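Open Day at Girnley

The bus from Grornden let them off at the gate a little before two. Noeline Katene had the invitation folded in her coat pocket and didn't need it, because a young man at the door was waving everyone in.

"Simulation is upstairs," he said. "Coffee is downstairs."

Witold went downstairs. Noeline went up.

She had worked on the packing floor at Novo until April, when they closed the second line and gave her a card signed by eight people, two of whom she had never met. Imre Virág had signed it. He had left the year before to come here and write programs, and he was the one who had sent the invitation. She had not told Witold that there might be a job in it. She had told him there might be cake.

The room upstairs had a carpet and rows of folding chairs and one large screen. Imre was at a desk to the side of it with a keyboard on his knees. He had grown a beard. He lifted one hand to her and went on talking to the woman beside him, whose badge said Irena Wilczyńska.

"Is the real one running?" a man in the front row asked.

"The real one is in a crate in Pană," Irena said. "What you'll see today is the same arm in the computer. Same joints, same reach. If it drops something here, we pick it up for free."

A few people laughed. Noeline sat down at the end of the third row and put her bag between her feet.

Imre pressed a key and the screen changed to the view from the wrist. 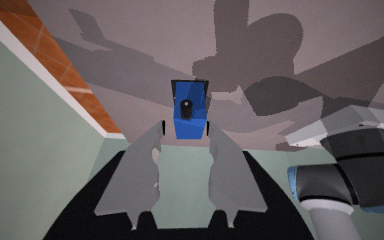 The Blue Piece

"So that's the gripper," Irena said. "Those are the fingers, and the blue piece is what we're asking it to take hold of. It's nearer the right finger than the left. Does anybody see that?"

Noeline saw it. She had seen it before Irena spoke. On the line at Novo she had spent four years next to a machine that closed on cartons, and when it came in off center it pushed the carton over before it gripped it. The boxes came out with one corner soft. She used to stop the belt and turn them by hand, and later she moved the guide rail the width of a pencil and it quit happening. She never wrote that down anywhere. When the line closed, the rail was still where she had put it.

"What happens if you close it from there?" she asked.

Irena looked along the row to see who had spoken.

"What do you think happens?"

"The right one touches first. It'll shove the piece over toward the left one. Maybe that's fine. Depends how heavy it is and what it's sitting on."

"It depends on friction, yes," Irena said.

"I'd move the hand over a little before closing."

Imre was looking at his keyboard and smiling, the way he used to look at the floor when the shift manager asked whose idea something was.

The man in the front row wanted to know about cost. Irena answered him for a long time. There was a question about power cuts, and one from a boy who asked whether it could be made to throw things. Imre said it could but that they had been asked to stop. Somebody's phone rang, and its owner took it out to the hall and could be heard there telling his mother which medicine was which.

Witold came in during this with cake on a napkin. He sat down behind her and leaned forward.

"There's poppy seed," he said. "What's this?"

"It's a robot."

"Where?"

"In the computer. The real one's in a crate."

He thought about that and ate some of the cake. "We could have stayed home and seen it on the computer," he said.

"You could have."

Imre switched to another camera, one that looked down at the arm from outside. People shifted in their chairs to see around each other. The arm was bigger than Noeline had expected from the close view, or it was made to look bigger by the shadows on the mat. The floor was the part that surprised her. Someone had gone to the trouble of giving it tiles, orange ones with pale strips running between them, like the floor in her aunt's kitchen.
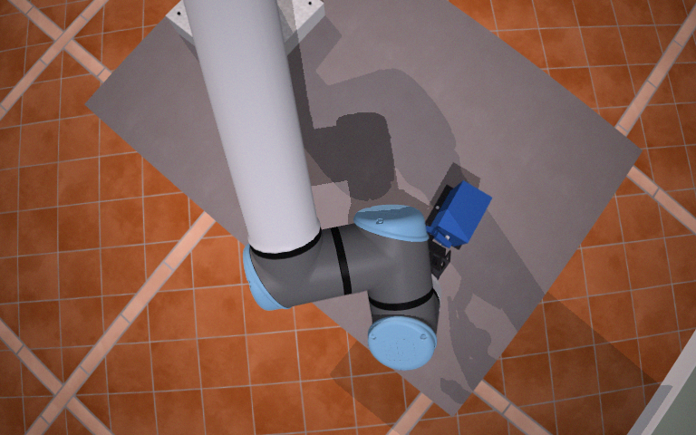
The arm over its mat, with the blue piece at the gripper.

"Who did the floor?" she asked.

"Przemysław," said Imre. It was the first thing he had said to her directly. "Przemysław Chmielewska. He sits over there by the radiator. He wanted tiles."

The man by the radiator raised his pen without turning around.

Afterward the chairs were pushed back and most people went down to the coffee. Irena came along the third row, moving sideways, with a sheet of paper.

"Imre says you were at Novo."

"Four years on the packing floor."

"We have two people who can program this and two who can sell it," Irena said. "None of them has stood next to one for a whole shift. It would be part time to begin with. You would watch what it does and tell them what's wrong."

"Watch it on the screen?"

"On the screen until the crate comes back."

Noeline took the paper. It had a phone number on it and a line for her name, and under that a box asking for relevant qualifications. The box was small.

"What do I put here?"

"Put what you said about the right finger," Irena said.

Witold was holding her coat. He had wrapped the second piece of cake in a clean napkin and put it in the pocket on top of the invitation, and she had to move it to find a pen.

Last updated: April
14 shares | 6 comments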